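Looking After a Two-Armed Robot
A Skavon Learning Page for Young Readers

The robot cell at the Drarkard Center has two arms that practice handling laundry. A cell is the space where a robot works. Before each morning's practice, staff check the bolts that hold both arms to the front rail.

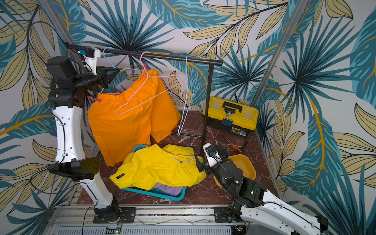
What happens if a bolt is loose?
The arm may shake and miss its target. Staff switch off the power and tighten the bolt.

The joints come next. Each joint has a motor that lets it bend or turn.

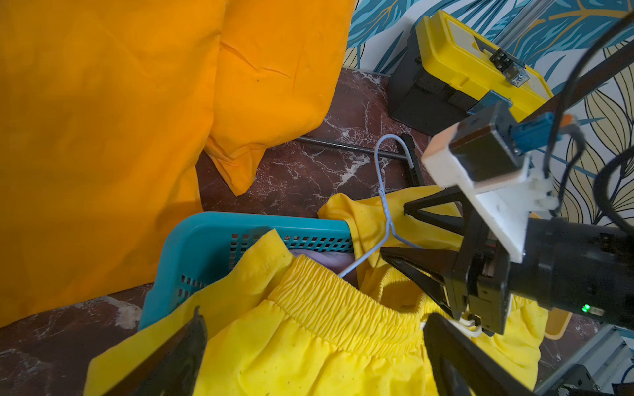

Staff also inspect the cables, which must have enough slack to follow every bend. A cable with a worn cover is replaced. 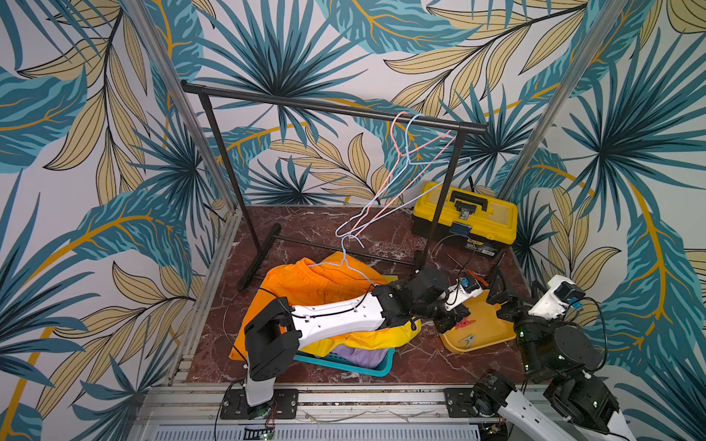

How do the arms know where to stop?
Sensors in the joints measure each turn, and a computer compares the numbers with its plan.

The fingers of the grippers are wiped clean after practice. 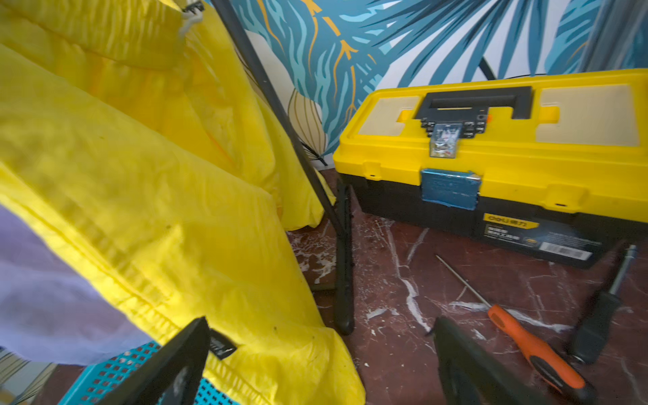 Dust can make them slip. After 2,000 grips, both pairs are taken off and measured. The result is written in the cell's logbook.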